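Sorting job moving to hand-held grippers, what happens to the people who do it now?

Posted in Work and Workplaces by Wissam Hourani

I do returns for Twal, a small outfit that buys back unsold phone accessories and resells them. Cases mostly, plus chargers, cables and odds and ends. There are a few of us. We open the bags, look at each item, decide if it's fit to sell, and put it with its own kind. I've been at it long enough to tell a scuffed case from a dusty one by feel.

In June we were told the company is working with another firm, Trodater, to get part of the sorting automated. The first stage is that we do the same work with hand-held grippers. You squeeze the handle, the pads close on the item and you put it where it goes. The recordings are meant to teach an arm to do it later on. We get the normal hourly rate and the target has dropped from 800 items a shift to 628 while we're using the tools.

I don't mind the work. It's slower and my wrist gets sore by mid-afternoon. What I want to know is:

1. Is it normal for the target to go back up once people are used to the gripper?
2. Should we be paid more for this? We are doing our job and teaching it as well.
3. Has anyone been through it, and did they still have a job at the end?

My supervisor is decent but doesn't seem to know much more than we do. Nothing has been put in writing apart from the new target.

3 replies

Afaf Hakim

I went through something close to this at Dresier, where I packed homewares. We had the hand-held tools for one winter and then two arms were put in on the packing line, so I can answer some of it.

Targets. Ours did go back up, in steps. We began at 797 a shift by hand, were let off for the first weeks with the tools, then got pushed back towards the old number. Ask now for the lower target to be written down with an end date, or with a line saying it will be reviewed with you in the room. It's much easier to get that at the start.

Soft and thin things were the slow part for us, and I'd guess they are for you too. A phone case is a fair example. It's light, it has a hole in it for the camera, and if you take it by the sides it wants to lean. By hand you'd pick up two or three and flick through them. With the tool you take one, get it upright between the pads, and move it over.

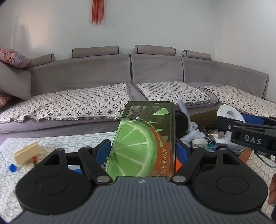

What changed at Dresier

The arms took the boxed goods, the same size over and over. Anything in a crumpled bag, anything with a cable hanging off it and anything see-through still came to us. So the job didn't go, but it got narrower. I used to have a mix through the day, and the easy boxes were a kind of rest. Afterwards it was fiddly items from start to finish, and the target hadn't been set with that in mind. It took a couple of months of complaining to get it looked at.

Two people left and weren't replaced. One moved over to looking after the arms, clearing jams and restarting them, and she got a slightly higher grade for it. The rest of us stayed on the same pay.

On your second point, we got a one-off payment of $3000 each for the recording period, but only after we asked as a group. I wouldn't go in quoting my figure. Ask what the recordings are worth to the company and what share comes to the people making them.

About the wrist, report it and get it in the injury book even if it's minor. Swap hands if the tool allows it, and ask for a short break every hour. We got ours by showing that people made more drops late in the shift.

Bellow

Check your contract. If it says "other duties as required" they can probably ask you to do it. Might be different where you are. Pay is whatever you can negotiate.

Also I'd learn the machine side if they offer it. My brother-in-law did and he's fine.

Wissam Hourani

Thanks both. Afaf, the part about the easy items going first is something I hadn't thought of. Our chargers all come in much the same shape and I can see them going to an arm well before the cases do. I'll ask for the target in writing and put the wrist in the book tomorrow morning. There's no union on our site, but four of us have agreed to go in together.

I asked my supervisor about the looking-after-the-arms job and she said there might be one position, with training paid for by Trodater. She couldn't say what the grade would be.

Comments

keltie_r: Get the training offer in writing as well. Ours was promised and then went to someone from outside.

Morrow Lane: We were told the fiddly stuff would "stay with people" too. Two years on it still has, but the shifts are shorter, so watch your hours as well as your rate.

pdunne: Does the injury book count if it's just soreness? I was told to wait and see a doctor first.

Afaf Hakim: It counts at most places. Write down the date and what you were doing, then see the doctor.

Contact us | Community rules | Copyright the posters and this site | Back to top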